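Monday

Up at six to get the tea urn into the hall before the others. We had the read-through of the second episode in the morning and it ran long again, by almost 2 minutes on Gordon's watch, so I spent lunch with a pencil taking things out of the ferry scene. I lost the joke about the sandwiches. Tarek was sorry to see it go, but he plays the brother-in-law and it was his joke.

The series is still called Wavstead, though Prumex want another title by the end of March. They think people will take it for a documentary. I have put forward The Lodger's Brother and Low Season and don't much like either. Normand wants to keep Wavstead and says he will tell them so himself.

Casting for the landlady is down to two. The one I prefer has done mostly stage work and was very quiet in the kitchen scene, which I thought was right. The other got more laughs. Zachary is to decide, and he has taken both tapes home.

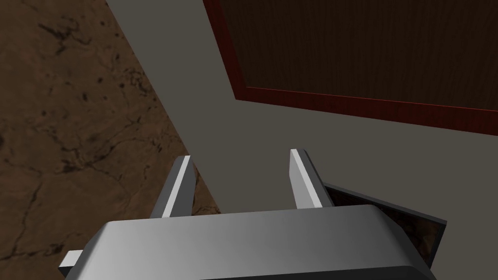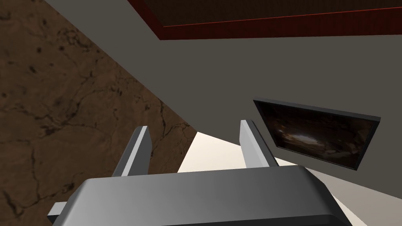
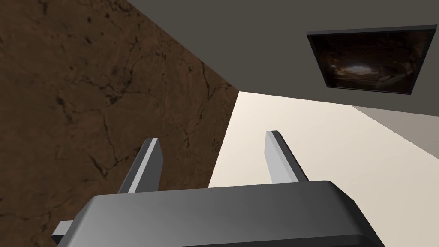 In the afternoon we went over to Vernden to see the house again. The owner has agreed to the front room and the stairs but not the back bedroom, so the argument in episode four will have to move to the landing. I paced it out and there is room for two people and not much else. It may be better that way, as neither of them can walk off. Parking is bad. The unit would have to use the field by the chapel, and the farmer wants 190 a day for it. Gordon offered 400 for the week and was told to think again.

Extras for the dance: I had written 600 people into the ballroom without considering it. Tiburcio laughed at me and said I could have a coach load. I have changed it to a bowls club supper.

Home by seven. Cold ham and the rest of the potatoes. I rewrote the landing scene from the wife's side and got as far as the dropped keys, then could not think why she would pick them up. Left it there. Ring Normand in the morning about the title, and find out whether the chapel has a toilet we can use.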